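About Sternitell

We love a well-dressed table, and we love it most in fall!

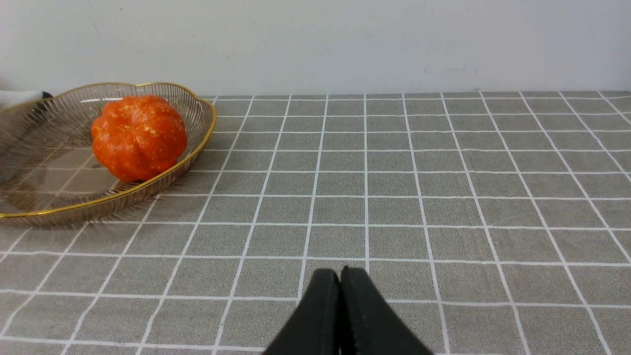 Adoración Villanueva and Keegan Bouchard started Sternitell with 2 card tables and a stack of borrowed linens. These days we lend out 111 tablecloths (checks, grids, plain grays, you name it), plus bowls and centerpieces for suppers, showers and school events all over Wilulia. A pumpkin in a gold-rimmed bowl is still our favorite way to start a table - it goes with nearly everything, and kids always want to pick it up.

Come by the shop any afternoon from June on and try things out on our big table. Bring your own plates if you like. Keegan will put the coffee on.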